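Cenness Guest Book Stand – for funerals, wakes and memorial services

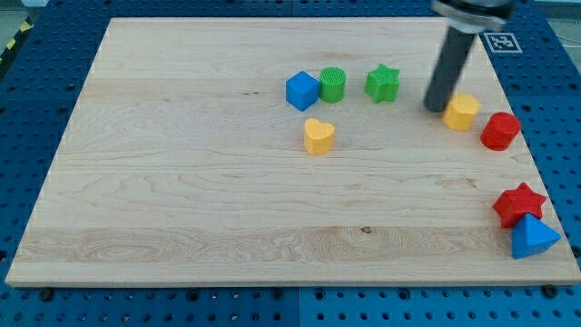 The Cenness is a standing desk for the guest book, nothing more complicated than that. It goes by the door or in the lobby, book open on top, pen beside it, people sign on the way in. Top, post, foot, pen tray, carry bag. Made by Brotano in the shop behind the showroom, sold to funeral homes mostly, also churches, and to families who want one to keep. The top is solid maple. Color runs from pale cream to honey and the grain is not the same from one to the next – a board with wavy, flame-like figure across the lower third and one small dark knot low down near the middle is a normal board and we sell it as a normal board. If you need it plain, say so on the order and we'll go through the stack for you. No extra charge but it can add a week.

Price is $234 with the bag. Bag alone is on the accessories page. Shipping is figured at checkout and depends on where you are.

What comes in the box

Top with the ledge already on it. Post in 2 parts. Steel foot, black powder coat. Pen tray, screws on left or right, your pick, the holes are there on both sides with plugs for the side you don't use. Hex key. Felt pads. Carry bag with shoulder strap. A printed sheet with the assembly steps, same as what's written further down.

No pen. We used to include one and people threw it out and used their own.

Height and tilt

The post locks at three heights. Low is for someone seated, wheelchair or a regular chair. Middle is what most homes leave it on. High is for standing and is better if the book is small. Please do set it low for at least part of the visitation if you know a lot of older people are coming, or put a chair next to it. Long lines at the book are mostly people bending over.

Tilt goes flat to slanted, with a knob underneath. Flat if you are using loose cards or a bowl for memory slips. Slanted for a bound book. Tighten the knob by hand only, don't use pliers, the insert is brass and it will strip.

What fits on it

Any standard register book, open, with room left for a pen and a small picture frame. The big ring binders some homes use will fit open but then there's no room for the frame. Prayer cards go in the tray or in a stack at the top. An easel photo does not belong on this, it's too much weight up high. Use the Perkent floor easel for that, separate page.

Candles. Please no real ones on the maple. Battery ones are fine. We get tops back for refinishing every February after the holiday memorial services and it is always wax and always the same corner.

Setting it up

Foot on the floor, flat side down. Lower post into the foot, turn till it stops. Upper post slides in, pick your height, push the pin all the way through. Top goes on last, lines up with the bracket, two – sorry, 2 – thumb screws from below. Pen tray whenever. Takes 5 minutes the first time and less after that.

Check the pin. If the pin is only halfway it will hold till someone leans on it, and at a funeral someone is going to lean on it.

On carpet the foot can rock a little. Felt pads off for thick carpet, on for tile and wood. Outdoors at a graveside it works on a paved path or firm grass, not on a slope, not in wind with an open book. Use a clip for the pages.

Name plate (optional)

A small plate slides into the front of the ledge. Two ways to do it. Blank holder, you print a card and slide it in, good for homes that use the stand for a different family every few days. Or engraved brass, for a family buying one to keep or a church that wants a donor's name on it. Engraving is done by Milagros Carretero here in the shop and she needs the exact wording in writing, accents included. Please don't phone the spelling in. Check the dates against the death certificate or the service program and not against memory, people are tired that week and get them wrong, we have redone plates for free over this but we can't always do it before the service.

Keep the text short. Name, years, maybe one line. Longer wording gets small and then nobody over sixty can read it. If you want a poem or a verse put it on a card in the frame.

Turnaround

Stand without engraving ships the next working day if we have tops. With engraving, 7 working days. If the service is sooner than that, call and ask for Lucía Montes, she keeps a loaner with the blank card holder and can usualy get it to you if you are within driving distance. You use the loaner for the service, and the engraved one comes to the house after. Families seem happy with that.

Orders that come in before noon on Wednesday make the truck that week. After noon they sit till the next one. Not our rule, it's the carrier.

Looking after it

Dry cloth. Damp cloth for fingerprints, then dry. No spray polish, it leaves a film and book covers stick to it. Ink comes off if you get it right away with a little mild soap. Old ink does not, send it back and we sand and re-oil the top, price depends on how bad. Lotion and hand sanitizer leave rings. Put the sanitizer bottle somewhere else, a side table, anywhere.

Maple gets a bit darker over time, more toward honey. If you keep the stand by a window with a book or a doily always in the same place you'll get a lighter patch under it. Move things around.

Store it in the bag, top facing in. Don't stack chairs on it. Don't leave it in the van all summer.

For funeral homes ordering more than one

Tops from the same batch will match better than tops ordered months apart. So if you have two chapels and care about matching, order together. We can put your logo on the blank holder, not on the wood. We don't brand the wood, we tried it and it looked like a cutting board.

Homes on account get invoiced monthly. New accounts fill in the form, Abilio Salcedo handles it, he'll want your tax number and a delivery contact who is there during the day. Not the after hours line please, the driver can't do anything with the after hours line.

For families

A few of you have asked what people do with the stand afterwards. Some keep the book on it for the first year, with the cards. Some use it at the anniversary Mass or the yearly dinner. One family reads recipes off it now, the kitchen height is good. Some give it to the church or to the home that did the service. We'll swap the plate if it gets passed on, just send the old one back with a note.

The guest book is not included. We carry the Valcárcel books, lined or unlined, cloth cover, and they sit well on the ledge. Lucía Valcárcel binds them herself and takes special orders for extra pages if you expect a big crowd. Get more pages than you think. People write more than their names if there is room, and those are the pages the family goes back to.

Returns

Unengraved, unused, within 30 days, you pay the shipping back. Engraved plates can't come back, the stand can. Damaged in shipping – keep the box, send a photo, we replace the part. Don't send the whole stand back for one part.

Questions, use the form or call the shop. Phones are on till closing, leave a message if we're at the saw.

Comments

Julián R.
Bought for my father's service, set it on low for my aunts and it was the right call. Book lies flat. Wish the pen tray was a little deeper, the pen rolled out a few times. Otherwise very solid.

Parish office
We have the older one with the wood foot. Will the new top fit on the old post?

Brotano
Yes if the bracket has a square hole. If it's a round hole, call us, there's an adapter.

T. Whitcomb
Ours came with pretty wild grain on one side. I thought I'd mind it under a white book but I don't. My mother would of liked it.

danielle_k
do you ship to Canada

Brotano
Not right now, sorry. We're looking at it.

Julián Requena
Same Julián as above. Received the engraved plate after, name and accent both correct. Thank you to Milagros. We put the stand in the hallway with the book open and my sister turns a page now and then.

Gail
Assembly sheet says thumb screws from below, mine were taped inside the bag pocket and I hunted for them for a good while. Look in the pocket first.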